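Robot Club FAQ

I get the same emails every September, so I finally sat down and wrote the answers out. I'm Agathe Texier, I run the club's beginner group, and if something here is out of date it's my fault. Write to me and I'll fix it (eventually!).

Who can join?

Anybody enrolled, any major, any year. We have had music students, a couple of nursing students and one guy who only came for the soldering irons and ended up running our arm team. You don't need to be in engineering. You do need to be able to show up most weeks, which rules out more people than the math ever has.

Do I need to know how to code?

No. If you can copy a file and rename it you're fine for the first month. After that you'll pick up some Python whether you want to or not. Perrine Cordier does a help hour before the main session for anyone who is stuck, and she is much more patient than I am.

What do you do all semester?

We teach robots to do small tabletop jobs by showing them how. Picking up a plug, moving a light bulb from one spot to another, putting a thing into another thing. It sounds dull when I type it, and then you see your own arm reach for the right object for the first time and you yell so loud the people next door come over. The big project is called Rukuseck, and everybody works on a piece of it. The name was picked before my time and I've heard three different stories about it.

How big are the teams?

Teams of two. We tried bigger teams and one person always ended up holding the snacks. With two, one of you does the demonstrations and the other runs the laptop and watches the recording, and then you swap. If we have an odd number I fill in, so apologies in advance to whoever gets me.

How long is a session?

Two hours, starting at 6 p.m. The door is open earlier if you want to set up. Please don't start packing up at 7:45 and leave your partner to do the cables.

How many demonstrations do we have to record?

60 per task, per team. I know. It goes faster than you'd think once you get a rhythm going, and you can spread it over as many sessions as you like. A demonstration counts if the whole task is in it from start to finish, with your hands coming back to rest on the table at the end. If you drop the thing and pick it up again, keep recording! We use those too, just mark them in the sheet.

Last year's group finished with 1,731 good ones between all the teams, which is the club record, and Oskari Kokkonen will bring it up within five minutes of meeting you.

Can I bring my own objects?

Please do. We're always short of interesting things to pick up. Rules are simple: nothing sharp, nothing with liquid in it, nothing that plugs in and is plugged in, and nothing you'd cry over. Old adapters are great. Bulbs are okay if they're LED, but no glass ones, I'm still finding bits of the last one. Very shiny or see-through things are hard for the cameras, so save those for later in the semester when you feel brave.

Why does my table have to be so clear?

Clutter gets learned. We had a team whose arm worked beautifully as long as a certain coffee mug was sitting in the corner, and then somebody washed the mug and put it away. So please clear everything that isn't part of the task, bags and phones too. Changing where the objects start from one take to the next is good, though. Move them a few inches, turn them around, lay them down if they were standing up.

What do I wear?

Long sleeves are fine as long as they're snug at the wrist. Take off rings, bracelets and big watches before you put the gloves on, because the straps go right over them and it hurts. The gloves come in two sizes. If yours are baggy at the fingertips go down a size, or you'll fumble every small object on the table and blame yourself for it.

The controllers go on the back of the hand and should feel tight but not awful. If they wobble when you shake your hand, redo the strap and do the calibration again. Yes, again. I'm sorry.

What does a normal evening look like?

A lot of reaching for little white things on a white table, mostly.
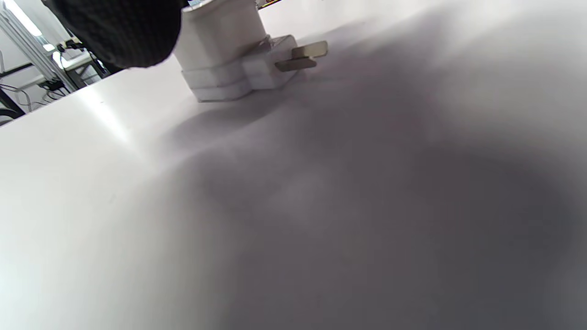
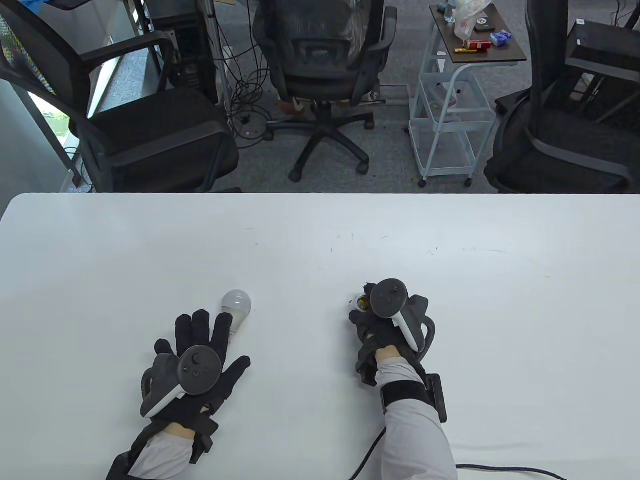 And then some talking! We stop halfway through so people can compare notes, and that's usually when the good ideas come up. Séverine Lebrun's team worked out last spring that slowing down right before the grasp made a huge difference, and they only said so because we made everyone stop and have a cookie.

If you're on the laptop, your evening is watching for dropped tracking and calling out the take number. It's less exciting but it saves you from redoing things, so don't scroll on your phone through it.

My tracking keeps jumping. What now?

Check the charge on both controllers first. Then check that nothing is covering the tracking rings (sleeves, hair, your partner leaning in to look). Then restart the software. If it still jumps after all of that, come find me or Oskari and don't save the take. Jumpy takes are the one thing we throw out completely.

Is there a competition?

There is. We enter the Wirkgate student challenge in the spring, in the tabletop category. You don't have to go, and plenty of people join only for the weekly sessions. If you do want to go, you need a finished task with all its demonstrations and a short write-up. Lionel Royer reads the write-ups and will send yours back at least once — don't take it personally, he does it to mine.

What does it cost?

Dues are $14 a semester. That covers batteries, tape, replacement gloves and the cookies. If that's a problem, tell me quietly and we'll sort it out.

Can I borrow gear over break?

Laptops, yes, if you sign for them. Gloves and controllers stay in the room. We lent a set out once and it came back without one of the straps, and ordering a single strap took longer than the whole break did.

Can I come and watch before I sign up?

Sure, any session. You don't need to email first. Stand behind the tables and try not to bump anybody's elbow in the middle of a take, and someone will let you have a turn toward the end. If you like it, the sign-up sheet is on the clipboard by the door, and the gloves in your size are probably already on somebody else, so bring a little patience.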